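Lista de distribución: Residencias y Espacios Comunes
Asunto: Re: Textiles y mobiliario de las salas de estar
De: Nuria Garrido
Fecha: 5 de octubre de 2025

Estimados compañeros y compañeras:

En respuesta a la consulta remitida a esta lista por el responsable de la residencia Bastberg, y dado que varias direcciones han planteado dudas semejantes, el Servicio de Equipamiento considera oportuno contestar por este mismo medio. Se reproduce a continuación el mensaje original en la parte que interesa.

> El mensaje de Ashraful Roy decía:
>
> Buenos días:
>
> Tras la última revisión de las salas de estar de Bastberg, solicito que se aclaren tres cuestiones.
>
> La primera se refiere a las mantas y toallas de uso común. Las instrucciones vigentes indican que deben quedar «recogidas», sin precisar si dobladas en el sofá, guardadas en el armario o entregadas en lavandería. Cada turno lo interpreta a su manera.
>
> La segunda, a los sofás de dos plazas. El personal desea saber si puede aspirarse el respaldo capitoné con la boquilla ordinaria.
>
> La tercera, a las mesas auxiliares redondas, que los residentes desplazan con frecuencia y que no siempre vuelven a su sitio.
>
> Quedo a la espera de sus indicaciones.
>
> Atentamente,
> Ashraful Roy
> Residencia Bastberg

Por lo que respecta a la primera cuestión, el término «recogidas» procede de la redacción antigua y será sustituido. En adelante se distinguirá entre prendas limpias y prendas usadas. Las limpias se doblarán en tres a lo largo y una vez a lo ancho, con el pliegue hacia fuera, y se depositarán en el armario de la propia sala. Las usadas se entregarán en lavandería al final del turno, sin doblar. En caso de duda sobre el estado de una prenda, se tratará como usada.
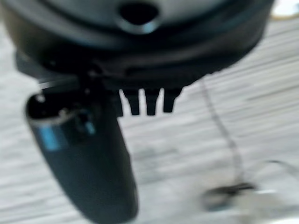

Se recuerda que las prendas de tejido polar y de rizo no deben lavarse conjuntamente. El polar retiene la pelusa del rizo y, después de varios lavados, pierde el tacto con el que se entregó. La lavandería dispone de sacos separados para este fin, suministrados por Tendora, que deben cerrarse antes de su traslado. Los sacos rotos se devolverán al almacén con su etiqueta.

En cuanto a la reposición, cada residencia podrá solicitar hasta 10 prendas por trimestre sin autorización previa. Las peticiones superiores requerirán informe de la dirección del centro. El crédito disponible para textiles hasta el cierre del ejercicio asciende a 2300 euros para el conjunto de las residencias, por lo que se ruega no anticipar pedidos que puedan atenderse en el siguiente.
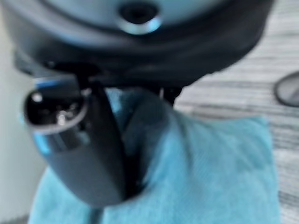
Respecto a la segunda cuestión, los respaldos con botones se aspirarán con la boquilla de cepillo blando y a potencia baja, siguiendo las costuras. La boquilla ordinaria queda reservada para el asiento y los brazos. No se aplicarán productos líquidos sobre la tapicería; las manchas se comunicarán a Halero, empresa encargada de la limpieza especializada, mediante el parte habitual. Los reposacabezas regulables se limpiarán en posición elevada y se bajarán al terminar.

El suelo se aspirará después de los sofás, nunca antes. En las salas con moqueta de rayas la última pasada se hará en el sentido del dibujo.

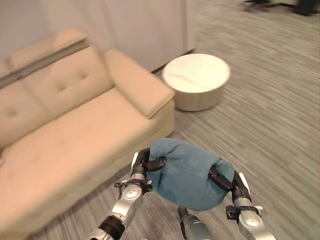

Nuria Garrido
Servicio de Equipamiento, Sección de Mobiliario y Textiles

Sobre la tercera cuestión, la mesa auxiliar redonda tiene su lugar junto al brazo del sofá, del lado de la pared, de modo que no reduzca el paso. Los residentes pueden moverla durante el día; corresponde al turno de tarde devolverla a su posición. Para ello se levantará por la base. Arrastrarla sobre la moqueta deja marcas que después resultan difíciles de eliminar, y tirar del tablero puede aflojar la unión. Los tableros blancos veteados se limpiarán con paño húmedo y jabón neutro, sin estropajo ni productos abrasivos.

Las mesas con el tablero suelto se retirarán de la sala y se comunicará la incidencia al taller Hettiarachchi, que atiende las reparaciones de mobiliario hasta diciembre. En el parte debe constar la sala y, si se conserva, el número de inventario.

El texto revisado de las instrucciones se enviará a esta lista una vez incorporadas las observaciones de las direcciones. Se ruega que estas se remitan como respuesta al presente mensaje, manteniendo el asunto.

Reciban un cordial saludo.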